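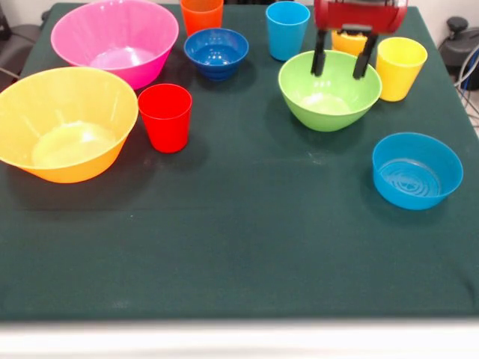 Selma Radonjić
Features writer

Home Food Travel Money Archive

The hall at Kalldale opens at half past ten, and by then the soup has been on for two hours. Lunch is served at noon. It costs whatever people want to put in the tin, and on the day I visited 70 people came through the door to eat it.

Village lunches like this used to be a winter thing, run by a church or a school for older people who lived alone. Kalldale's has gone on all year for the past three years, and the crowd is mixed. There were two men from the road crew, a mother with twins, a retired bus driver and a table of teenagers who had a free period and were making the most of it. The hall has seats for fewer than that, so people eat in two goes, and those who finish early are expected to get up.

The cooking is done in a kitchen built for making tea. It has one cooker, two sinks and a fridge that belongs to the playgroup and can only be used on the top shelf. Everything on the menu has been shaped by that. There is always a soup, always bread and usually one tray-baked pudding. Stews were tried and dropped, as the big pans took up all four rings and there was nowhere left to heat the water for washing up.

I asked what a lunch costs to put on. The answer was 226 pounds for the week I was there, not counting the hire of the hall, which the parish covers. Most of that goes on vegetables, flour, butter and milk. The tin usually brings in a bit more than half. The rest is made up by a cake sale in December and by a grant that has to be applied for again each year, on a form that gets longer.

The bread comes from Dimitrov, a small bakery on the road out of the village. It sends up whatever did not sell the day before, plus one tray baked that morning. Day-old bread is better for soup anyway. The onions and potatoes are bought by the sack from a farm shop, and in late summer there are so many courgettes left on the hall step that the cooks put up a notice asking people to stop.

Soup for this many is not hard, but it is slow. The onions go in first and need 40 minutes, longer if the pan is full. Lentils are rinsed the night before in somebody's kitchen and carried over. Salt goes in at the end, and less of it than you would think, with a pot on each table for those who want more. Leek and potato is the favourite. Beetroot divides the room, and is made about once a month for the people who ask for it.

The harder part is everything around the food. Chairs have to be put out and stacked again before the dance class. Tea towels go home in a bag with whoever drew the short straw. There was a long disagreement last year over paper cups, which were quick but filled two bins at every lunch. They went in the end, and washing up now takes an extra half hour.

Similar lunches have started in Sivon, 17 miles away, and the two kitchens swap recipes and sometimes pans. Sivon has a proper catering kitchen and a dishwasher, and charges a set price of four pounds. Its cooks say the set price makes the books easier. Kalldale looked at doing the same and decided against it - several regulars put in nothing most weeks, and the feeling was that they would stop coming.

It is easy to make too much of a bowl of soup. Some people come because they are lonely and some come because they are short of money, but plenty come because it is raining and lunch is ready. The retired bus driver told me he eats there to avoid his own cooking. He had two helpings and took a heel of bread home in his pocket.

By two o'clock the floor had been swept and the last pan was upside down on the draining board. There were roughly three portions left over. They went into jars and were taken down the lane to a couple who had both been ill. Next week's soup was written on the board by the door: carrot, with a question mark after it.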